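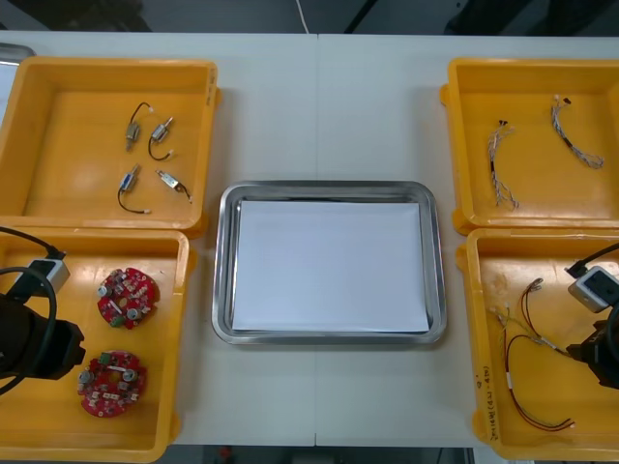 Home Syllabus Schedule Labs Handouts Forum

Robot Learning from Demonstration
Handout 7: Collecting your own examples

Last week you trained a policy on data somebody else had collected. Now you get to make the data, and I think this is the best part of the course. You find out very quickly how much of what you do with your hands you have never had to put into words!

The task is kitting. The robot takes parts from the yellow bins and puts them on the paper in the steel tray. One part from each bin makes a kit. You drive the arms by hand, the system records every joint position along with the camera views, and the policy later tries to do what you did. We call one complete run, from empty tray to full kit, an episode.

The target for the whole class is 300 usable episodes. Each pair signs up for one session at the Flivstead bench and records 20. The sign-up sheet closes on 14th May.

Before you record

Run through the reset list out loud with your partner. One reads, one checks.

1. Tray between the two pairs of bins, paper lying flat and inside the rim.
2. Nothing on the paper.
3. Parts apart from each other, with no lead crossing another part.
4. Both arms at their start poses.
5. All camera views live. Move each arm a little and watch the picture change.

Look at the overhead view as well as the bench. It is easy to be satisfied with a bin from where you are sitting and then see in the overhead view that an arm is parked right over the thing it is meant to find. A little covering is fine, and the policy needs to cope with it. Just don't let it be the same covering every time.
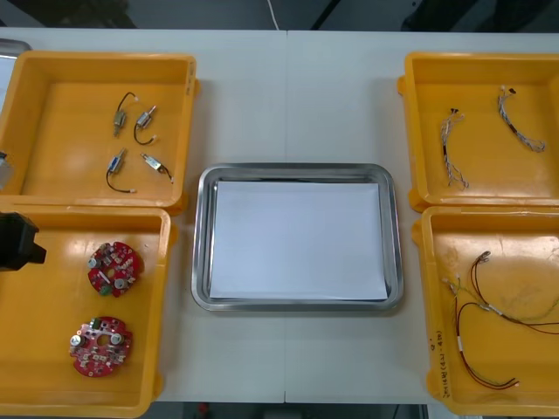 What makes a good episode

Move at an even pace. Long pauses are the most common problem in student data, since the policy learns to pause too, and then it sits there. If you need to think, think before you press record.

Recover in the open. If a part slips and you pick it up again cleanly, keep the episode! Recoveries are precious. A set made only of perfect runs leaves the policy helpless the first time it is a finger's width off. Throw an episode away only if a part leaves the work area, a camera drops out, or you finish with the wrong kit.

Vary one thing on purpose each time. Turn a part, slide it toward a wall of the bin, swap which one you take first. Write down what you changed in the notes column. "Same as before" is not a note - I will send it back.

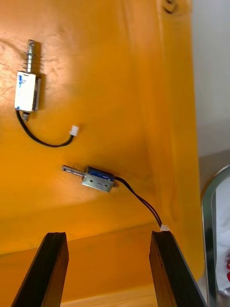 Choosing a grasp is where pairs disagree most, so settle it before you start. Pick a rule and both stick to it. My own rule for anything with a lead is to take it by the body, with the fingers across the short side, and to ignore the lead completely until the part is in the air. Orientation then decides the wrist angle. With one part standing up and down in the wrist view and its neighbor lying sideways, the same rule asks for two quite different wrist turns, and you want plenty of both in your set. Watch where the white connector ends up, too. When it is resting close to a fingertip, come down a little to the side so you don't pin it against the bin.

Harnesses are harder. They bend, they catch on each other, and no two grasps look alike. Go for the thickest section of the bundle and lift slowly. Expect to lose a few episodes and don't be discouraged by it.

The round boards

Boards lie flat, so there is less to hold. Open the fingers wide, get the board between them, go low, and close on the outline. Stay off the tall capacitors and the green terminal block. The outline has notches, so a small turn of the wrist can change what the fingers meet. Try several angles and note which you used. 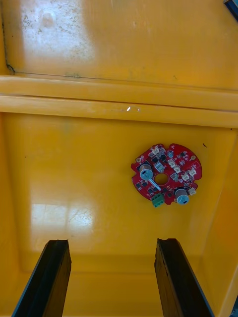
Fig. 4. Wrist view on approach to a board, fingers open.

Labeling

Tag each episode on the same day, while you still remember it. Use these tags and no others:

clean
recovered
pause
discard

The Sandoval group from February left 57 episodes untagged, and we are still watching them one by one.

For next time

Read the Cultetti notes on splitting data by session. Bring one episode you are proud of and one that went wrong in an interesting way. We will play both, and I can't wait to see them.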